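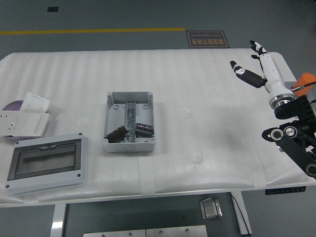
전기요금 아껴 준다는 것들에 대하여

2025년 5월 3일

작년 11월에 플러키츠(Flerkitz)라는 걸 달았다. 집 전체 전력 사용량을 실시간으로 보여 주고, 어디서 새는지 찾아 주고, 알아서 절약까지 시켜 준다는 물건이다. 처남이 자기 집에 달고 나서 명절 내내 휴대폰 화면을 들이밀었고, 나는 그 그래프가 뭘 말하는지 끝까지 이해하지 못한 채로 주문 버튼을 눌렀다. 겨울을 한 번 났으니 이제는 좀 써도 되겠다 싶어서 쓴다. 칭찬하는 글을 기대하고 검색해서 들어온 분은 다른 블로그로 가시는 게 낫다. 협찬 글은 얼마든지 있다.

먼저 포장 상자에 적힌 문구. "최대 23퍼센트 절감." 나는 '최대'라는 말이 붙은 숫자를 보면 일단 팔짱부터 낀다. 최대 23퍼센트면 0퍼센트도 거기 들어간다. 요금이 조금 올라간 집이 있어도 틀린 말은 안 된다. 각주를 찾아봤더니 자체 시험 환경 기준이라고만 되어 있고, 그 환경이 몇 평짜리 집인지, 사람이 살기는 하는 집인지, 비교한 기간이 여름인지 봄인지가 없다. 고객센터에 메일을 보냈다. 답이 오긴 왔는데 "사용 환경에 따라 결과가 다를 수 있습니다"였다. 그건 나도 안다. 그래서 물어본 거다.

우리 집 결과부터 적자면 겨울 석 달 동안 전년보다 요금이 줄긴 줄었다. 처남은 이걸 듣고 거 보라고 했다. 그런데 우리 집은 그사이에 큰애가 기숙사로 나갔다. 새벽까지 켜져 있던 컴퓨터와 전기장판이 통째로 빠졌다는 얘기다. 게다가 재작년 겨울에는 보일러가 말썽이라 전기난로를 두 주 넘게 틀었다. 이런 걸 다 빼고 나서 이 기계의 몫이 얼마나 남는지 나는 모르겠고, 제조사도 모를 거라고 본다. 앱은 안다고 주장한다. 앱 첫 화면에는 '이번 달 플러키츠가 아껴 드린 금액'이라는 칸이 있는데, 큰애가 집을 나간 것도 자기 공으로 쳐 놨다.

비교라는 게 원래 까다롭다. 같은 집도 해마다 날씨가 다르고 식구가 다르고 냉장고에 든 것도 다르다. 제대로 따지려면 비슷한 집을 여럿 모아 반은 달고 반은 안 달고 지켜봐야 하는데, 그런 자료를 내놓은 업체를 나는 아직 못 봤다. 있으면 댓글로 알려 주시라. 후기 모음 말고 자료로.

후기 얘기가 나왔으니 말인데, 판매 페이지에 후기가 881개 달려 있다. 심심해서 며칠에 걸쳐 꽤 읽었다. 별 다섯 개짜리 중 상당수가 배송이 빠르다는 내용이었고, 설치 기사님이 친절하다는 것도 많았다. 아직 안 써 봤지만 기대된다는 글도 별이 다섯 개다. 한 계절 써 보고 고지서를 놓고 쓴 후기는 손에 꼽을 정도였고, 그중에서도 나처럼 집안 사정이 바뀐 건 없는지 따져 본 사람은 한 명이었다. 그분 결론은 "잘 모르겠음"이었는데 그 후기에 '도움이 돼요'를 누른 사람이 나 말고는 없었다.

그렇다고 다 쓸데없다고 하면 그것도 공정하지 않겠다. 쓰는 양이 눈에 보이니까 처음 두어 주는 확실히 신경을 쓰게 된다. 나도 밤에 거실 불을 끄러 일부러 일어난 적이 있다. 문제는 그게 두어 주라는 거다. 설이 지나고부터는 앱을 거의 안 열었다. 알림이 와도 손가락으로 밀어서 치운다. 아내는 진작에 알림을 꺼 놨다고 한다. 체중계를 사면 살이 빠질 것 같은 기분과 비슷한데, 우리 집 체중계도 지금 세탁기 뒤에 서 있다.

대기전력 얘기도 좀 하고 싶다. 이쪽 업계가 제일 좋아하는 단어가 대기전력이다. 새는 전기, 도둑 맞는 전기, 잠자는 동안 빠져나가는 돈. 들으면 화가 나게 만들어 놨다. 그래서 나도 화가 나서 플러그를 하나하나 뽑아 가며 콘센트용 측정기로 재 봤다. 휴대폰 충전기는 측정기 화면에 0으로 나왔다. 물론 싸구려 측정기라 작은 값은 못 읽는다. 그래도 그 정도면 내가 허리 굽혀 가며 뽑을 일은 아니라고 판단했다. 셋톱박스는 달랐다. 꺼 놔도 켜 놔도 숫자가 별 차이가 없어서 좀 놀랐고, 이건 스위치 달린 멀티탭에 물렸다. 그 뒤로 텔레비전을 켤 때마다 부팅을 기다려야 해서 아버지가 싫어하신다. 지난달부터는 아버지가 오시는 날엔 그냥 켜 둔다.

요는 큰 걸 두고 작은 걸 쫓아다니게 만든다는 거다. 우리 집에서 요금이 튀는 달은 뻔하다. 에어컨 틀 때, 건조기 매일 돌릴 때. 이건 앱이 없어도 고지서 열두 장을 식탁에 늘어놓으면 보인다. 나는 실제로 늘어놨다. 아내가 밥은 어디서 먹느냐고 했다.

그다음이 구독이다. 기기값을 냈는데 '상세 분석'은 모야(Moya) 요금제에 가입해야 열린다. 첫 90일은 무료로 열어 주고, 그 뒤에는 가전별 사용량 칸에 자물쇠 그림이 뜬다. 무료 기간에 봤던 가전별 분석이라는 것도 나는 못 미덥다. 우리 집에는 식기세척기가 없는데 식기세척기가 매주 돌아간 걸로 나왔다. 아마 정수기 온수 기능이나 전기밥솥을 그렇게 읽은 모양이다. 없는 가전을 지우려고 했더니 지우는 메뉴가 없고 '이름 바꾸기'만 있길래 '유령'으로 바꿔 두었다. 유령은 2월에 전기를 제법 썼다.

경쟁사라는 가벤트(Gavent)는 좀 나은가 해서 약관을 받아 읽어 봤다. 사용량 자료를 '서비스 개선 및 제휴사 제공'에 쓸 수 있다는 조항이 뒤쪽에 작게 있다. 언제 일어나고 언제 집을 비우는지가 다 드러나는 자료다. 제휴사가 어디냐고 물으니 목록은 수시로 바뀐다고 한다. 여기는 안 샀다.

이 얘기를 예전에 같은 회사에서 일했던 울란 수맘포우(Wulan Sumampouw) 씨한테 메신저로 길게 늘어놓았더니, 자기는 프루르쿠라(Prurkura)라는 절전 플러그를 꽂아 봤다고 했다. 콘센트에 꽂아만 두면 전류를 정리해 준다는 그 부류다. 원리 설명을 캡처해서 보내 줬는데 '전기의 흐름을 정돈하여 낭비를 줄이는 기술'이라고 써 있었다. 무슨 말인지 모르겠다고 하니 자기도 모르겠다고, 그래도 초록 불이 들어오니까 뭔가 하는 것 같긴 하단다. 역률 얘기를 갖다 붙이는 업체도 있는데, 가정집 요금은 대개 쓴 전력량으로 매기니 설령 역률이 좋아진들 고지서가 얼마나 달라지겠나 싶다. 울란 씨는 한 달 보고 뽑았다고 했다. 초록 불 켜는 데도 전기가 드는 거 아니냐고 내가 물었고 거기에는 답이 없었다.

주변에 이런 글을 쓴다고 하면 너는 왜 다 의심부터 하냐는 말을 듣는다. 의심하는 데는 돈이 안 든다. 다는 데는 들었다. 기기값에 설치비, 그리고 자물쇠가 뜨고 나서 홧김에 한 달 결제한 구독료까지. 그 한 달 치를 환불해 달라고 했더니 고객센터에서 700원짜리 쿠폰을 줬다. 쿠폰은 다음 달 구독료에만 쓸 수 있다.

혹시 그래도 사려는 분이 있으면 몇 가지만 확인해 보셨으면 한다. 지난 고지서를 최소 일 년 치는 모아 두시라. 달기 전 숫자가 없으면 나중에 앱이 하는 말을 그대로 믿는 수밖에 없다. 구독 없이 어디까지 보이는지 판매자에게 글로 받아 두시고, 분전반 쪽을 만지는 설치는 직접 하지 말고 자격 있는 분을 부르시라. 떼어 갈 때 철거비가 따로 있는지도 물어보시고. 나는 이걸 안 물어봐서 지금도 달아 놓고 있다. 철거비가 구독료 넉 달 치다.

여름 고지서가 나오면 한 번 더 쓸 생각이다. 둘째가 올여름에는 에어컨을 자기 방에도 놔 달라고 하는데, 그렇게 되면 비교고 뭐고 또 엉망이 되겠지만 일단 적어는 두겠다. 앱에서는 방금 또 알림이 왔다. 유령의 사용량이 지난주보다 늘었다고 한다.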